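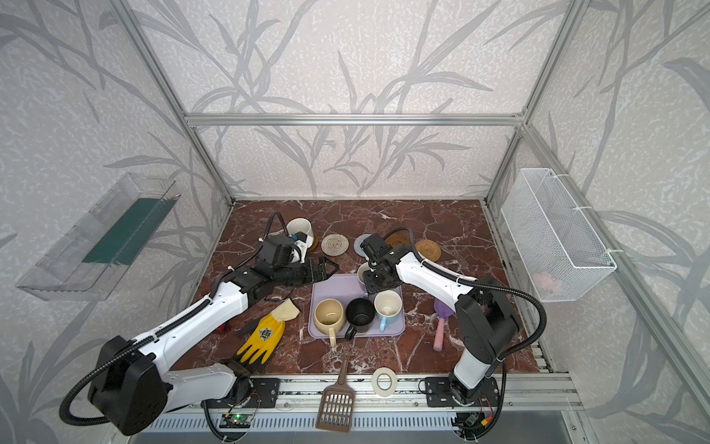
BEVERAGE STATION AND SERVING WARE INSPECTION
Checklist with comments

Site: Irora House, second floor
Inspected by: Shiuli Matubbar
Reviewed by: Sandamali Akanda
Date: Jun 5, 2020
Previous inspection: November
Form: Khan 186, all sections

Ratings: S = satisfactory. M = minor, correct at next cleaning. A = action required, item out of use until closed. N/A = not applicable at this site.

SECTION 1. TABLETOP

1.1 Surface free of chips, open cracks and raised edges - S
Comment: Fingertip check along all edges. One dull patch near the front, consistent with acid etching from coffee or lemon. Cosmetic only. Do not treat with vinegar-based cleaner.

1.2 Surface sealed - M
Comment: Water drop test at four points. Three points beaded. The fourth, near the back, darkened within five minutes. Reseal that area and retest. Reddish-brown marble hides coffee stains well, so the drop test should not be replaced by a visual check.

1.3 Table level and stable - S
Comment: No rocking under hand pressure at the corners.

1.4 Surface free of residue - M
Comment: Sugar residue found by touch. Wiped during inspection.

SECTION 2. MUGS AND CUPS

Each piece is checked dry, under the task light, and turned through a full rotation. Rims are checked with a cotton swab. Any fiber left on the rim counts as a chip.

2.1 Cream-yellow mug - S
Comment: Rim and foot clean. Handle joint sound. Fine crazing inside, not through to the outer face. Recheck next time.

2.2 Black mug - M
Comment: No chips. Dark glaze makes tea film difficult to see, and the swab came back brown from the inside wall. Rewash by hand, then swab again. Staff should not pass dark mugs on appearance alone.

2.3 White mug with light blue handle - S
Comment: Color change at the handle checked for flaking. None found. Tap test clear.

2.4 White ceramic mug, back of table - S
Comment: Foot ring slightly rough. It can scratch the marble if dragged. Lift it, or keep it on a coaster.

2.5 Small white cup - S
Comment: No defects. Stored behind the larger mugs on the tray, where it is easy to knock when reaching over. See 3.4.

2.6 Handles secure, all pieces - S
Comment: Each handle loaded with the piece full of water and held for 90 seconds over the sink. No movement, no ticking sounds.

2.7 Pieces marked for microwave use where required - A
Comment: Cream-yellow mug has no legible mark on the base. Treat as not microwave safe until the supplier, Cemov, confirms in writing. The other pieces are covered by the supplier sheet already on file.

SECTION 3. TRAY

3.1 Tray free of cracks and sharp edges - S
Comment: Lavender plastic, rounded corners. Corners are the usual place for stress whitening. None present.

3.2 Tray flat under load - S
Comment: Tested with 1000 grams at the center. No visible bow. The tray itself was not weighed.

3.3 Underside clean - M
Comment: Grit on the underside. This matters more than it would on a laminate top. Wipe the tray base before setting it down on stone.

3.4 Load arrangement - M
Comment: Mugs in a row along the front, two with handles facing forward, are easy to pick up but also easy to catch with a sleeve. Acceptable while the tray is on the table. Before the tray is carried, move the mugs toward the center and turn the handles inward. The small cup goes between them.

3.5 Tray clear of the table edge - S

SECTION 4. COASTERS

Four round coasters in use along the back of the table. Materials differ, so one cleaning method does not suit all of them.

4.1 Beige woven coaster - M
Comment: One loose strand at the rim. Trim it flush and do not pull. Spot clean only.

4.2 Pale gray-blue coaster - S
Comment: Lies flat. No staining.

4.3 Brown coaster, wooden-looking - S
Comment: Material not confirmed. Clean as wood: damp cloth, no soaking, stand on edge to dry.

4.4 Golden rattan coaster - M
Comment: Crumbs in the weave. Brush out dry. Rattan that stays damp will mold, and a mug straight from the dishwasher carries enough water under the foot to keep it damp. Check the underside at each weekly cleaning.

4.5 Coasters stay put when a mug is lifted - S
Comment: Woven types were tested twice with a wet mug. Slight sticking, no lift.

4.6 Coasters positioned for use - M
Comment: Coasters are at the back, most mugs on the tray in the center. People at the front of the table set hot drinks directly on the stone. Suggest bringing two forward. S.A. agrees.

SECTION 5. SCOOP AND SMALL ITEMS

5.1 Scoop clean and undamaged - M
Comment: Small purple scoop with pink handle. No cracks at the neck. It should not lie directly on the marble when it is used for dry goods. Provide a rest or a lidded container. Wash before next use.

5.2 Scoop assigned to one product - A
Comment: Not labeled. Sugar and milk powder are both served at this station, and milk is an allergen. Label the scoop and supply a second one in a different color. Fundance lists a plain scoop under stock number 883, which would do.

5.3 Loose small objects near food-contact items - M
Comment: Small red item near the glove and small blue item by the base of the back mug. Clear both to the drawer before service.

SECTION 6. GLOVES

6.1 Glove condition - S
Comment: Yellow work glove, cream-colored cuff, black printed emblem on the back. Seams intact at the thumb and between the fingers. Print is not peeling.

6.2 Glove suitable for hot items - A
Comment: No heat rating found on the glove or cuff. It is a work glove and must not be used as an oven mitt or for lifting hot carafes. Supply a rated mitt and hang it at the station.

6.3 Glove stored away from serving ware - A
Comment: Glove was lying beside the tray. Work gloves pick up dirt and cleaning chemicals and do not belong on a serving surface. Move to the hook in the utility closet. The marble under it should be washed and dried - a quick wipe is not enough.

SECTION 7. HOT WATER AND POWER

7.1 Kettle cord intact - S
7.2 Kettle at least one arm's length from table edge - N/A
Comment: Kettle is kept in the pantry at this site. Hot water is brought over in a closed carafe.
7.3 Carafe lid locks - S
Comment: Stiff, but it locks. Gasket due for replacement.

OPEN ACTIONS

2.7 Written confirmation from Cemov on microwave use. Owner: S. Akanda.
5.2 Label scoop, order second scoop. Owner: S. Matubbar.
6.2 Supply rated mitt. Owner: S. Akanda.
6.3 Relocate glove, wash surface. Owner: S. Matubbar.
1.2 Reseal back section and repeat drop test. Rated minor, but listed here because the station has to be cleared overnight for the sealer to cure.

REVIEWER NOTES (S.A.)

Agree with all ratings except 2.1. Crazing inside a mug can hold residue even when the outer face is sound. I would rate it M and bring the recheck forward to the next monthly cleaning. Shiuli has no objection, rating to be changed on the master copy.

Form 186 still has no line for scoops. Item 5.1 was written in by hand again, as it was in November. Please add it at the next revision.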